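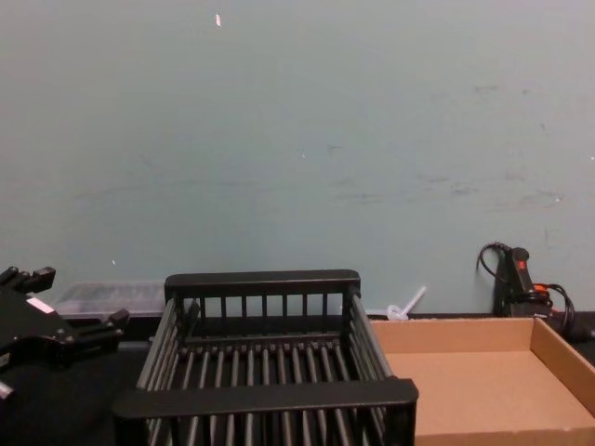 Drevia open-day recordings: README

Summary

Recordings from the public demonstration held at the Foley building, Talolthorpe, on 29 September 2023. Visitors watched a two-arm robot handle kitchen items at a bench with a black dish rack and an open cardboard tray. All video is from a chest-height camera. Arm positions and gripper commands were logged alongside it.

Contact: Gráinne Doherty (recording, file layout), Mercedes Sánchez (task design, annotations).

Contents

The release holds 65 episodes in two tasks.

rack_to_tray: items start in the dish rack and are moved to the cardboard tray.
tray_to_rack: the reverse. Slower, and with more failed grasps on thin items.

Each episode folder contains:

video.mp4
joints.csv
gripper.csv
notes.txt (may be blank)

Timestamps in the CSV files are in seconds from the start of the episode. Left-arm columns come first. Gripper values run from 0 (closed) to 1 (open).

How the demonstration was run

Both arms were teleoperated. An operator drove the arms while a second person reset the bench and spoke to visitors. There were three operators over the day, listed by code in notes.txt. Visitors did not operate the arms. Some episodes were stopped early to answer a question. These are kept and marked "stopped".

Episodes begin when the operator presses record, so the first seconds may show a bench with no items in the rack or tray. Trim on the first gripper command if this matters for your use.

Known issues

The dish rack is black on a black table. Depth estimates and simple color segmentation do poorly on the rods.
The rack was not fixed down. Do not assume a constant rack pose between episodes.
Often only one arm is in view. Use joints.csv for the position of the other.
Lighting is even but dim. Exposure was left on automatic.
Audio was removed because it contained visitors' speech.

Annotations

Success labels were assigned by Sánchez from the video after the event. A placement counts as a success if the item is released inside the target and stays there until the episode ends. Items that land on the rim are labeled "partial". No second annotator has checked the labels.

Not included

Calibration files from the Bukau bench, which used a different camera mount. They do not apply to these recordings.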